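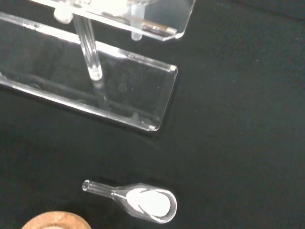 Clear acrylic stand and white powder on the black work surface.

Readers of this blog have asked whether machines are ready for the routine chores of a workshop or a household. My position after January remains a cautious one. Carrying closed boxes from one shelf to another is largely a settled matter. Handling powder and clear parts is still open.

At Hviid, where I advise on bench procedures, the staff keep a register of small recurring tasks. It now holds 158 entries, among them wiping, sorting, weighing and topping up. Hatsue Shimada and I reviewed the register and marked 22 entries as suitable for a machine working without supervision. Powder transfer was excluded.
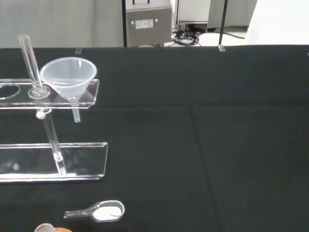 The difficulty begins with seeing. Clear plastic and glass show up mainly as highlights, and a highlight moves whenever the viewpoint does. A person allows for this without thinking. The same person also tilts a scoop by feel and stops when enough has fallen. Kitchen work makes similar demands, as anyone who has poured flour through a narrow funnel will know.

Preben Nørgaard of Zirstead has argued that the equipment should be changed first, with colored rims and wider openings. I agree in part. Most households will not replace their jars to suit a machine, and most shops will be slow to do so. The register will be reviewed again once the two weighing procedures have been rewritten.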